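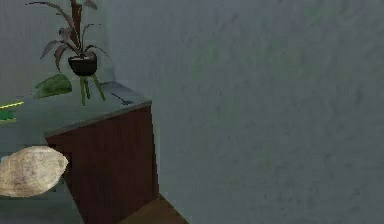 Simulation before the robots arrive: what happens to the people on the floor?

Posted by Wirnia in Workplace Automation

I work for a plant hire firm that looks after indoor greenery for offices. Our depot in Mudgway has 200 pots on the benches at any time and we water, wipe leaves, clear dropped foliage and turn the pots by hand. Management has bought a simulation package and says mobile units will take over the benches after a trial in August. Two of us have been asked to spend part of each shift checking simulated rooms and labelling what is in them. It isn't in our job description and it pays the ordinary rate.

I would like to know what normally changes for staff once a trial like this finishes, and whether the labelling work tends to last. I would also like to know if the simulated rooms are any guide to how the machines will behave at a real bench.

Stultness
Member, 1077 posts

I went through this at a nursery supplier. Taking your points in order.

Labelling does not last at the volume you see at the start. We had 3 people on it before the trial and one afterwards, and that one was mainly reviewing faults. Get it written into your position description now, with a classification and a rate. Ours was treated as "other duties" for months and it was hard to argue the matter later.

On the bench, watering was handed over first and leaf work last. A fixed dose into a pot of known size is easy to program. A dropped leaf lying flat beside a pot is harder, as is deciding whether a drooping leaf should come off. Those jobs stayed with us, but they were broken up into short calls between machine cycles. The total hours on your feet may go down while the number of interruptions goes up. Ask how exceptions will be rostered and who is allowed to stop a unit.

On whether the simulation is a guide – partly. It is good for reach, clearances and the order of tasks. It is poor on anything that bends. Simulated leaves are usually simplified, and edges can come out blocky at close range. Ours had no potting mix spilled on the floor and no hoses either. Keep a log of every difference between the simulated room and your actual bench, with the time of day and the pot size. The integrator used our log to change the layout, and it was also the best evidence we had that the work required skill.

Lasus

They will cut hours. They always say they won't. Talk to your union.

bench_tech

Agree with Stultness on the log. Two additions.

Check your consultation clause. Many agreements require the employer to consult when a definite decision on major change has been made, and a trial with a purchase order attached may already meet that test. Read the wording in your own agreement, as it varies.

Also ask for the bench height in writing. At our site the benches were raised to suit the machine and the people doing the exception work ended up with sore shoulders. Lowering them again meant recalibrating every station, so it was put off until the next shutdown.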